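Domestic Skills, Course 2: Handout on Packing and Carrying
Prepared by Souad Gaber for the Trostton group
Version 2026-01-24

Before the practical part, please read these notes once. We speak in them of surfaces first and of bags second. In my opinion many packing mistakes are made before anything goes into the bag.

1. The place of work

Choose a smooth, plain surface near to you and wipe it. A matt surface in a pale colour is easy on the eyes, and crumbs or small stones from fruit are seen quickly against dark lines and joints. Look also at the seams between panels. Dust stays in them, and a dry cloth over the finger is enough.
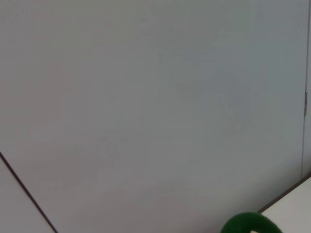

Fig. 1. Plain pale grey surface with a narrow seam at the right.

Makis Tsoukalas, who gave this lesson before me, asked the students to clean the seam first and the flat part after. I keep his order.

2. The bag

Open the bag fully and press the base flat with your hand. If the base stays folded, the bag leans and the first item decides where it will fall.
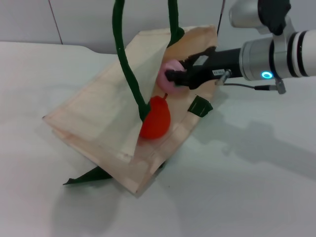

Round fruit is the most difficult thing to pack for a beginner. It rolls, and it takes marks from harder items. Put the firm fruit at the bottom and the soft fruit on the top. When a paper-like bag is lying on its side, as with the beige one with green handles, the red fruit shape can rest at the inner back wall, and you should lift the bag upright slowly, with one hand under the base. Keep the handles away from the opening. A strap hanging across the front is caught easily by the fingers.

3. Exercise

Pack a bag for the walk from Meltlow to Skanthorpe. The load is one jar of 233 g, one packet of 100 g and two pieces of fruit. Write down your order of packing and bring it to the next lesson.

Reading: Manolakis, page 135.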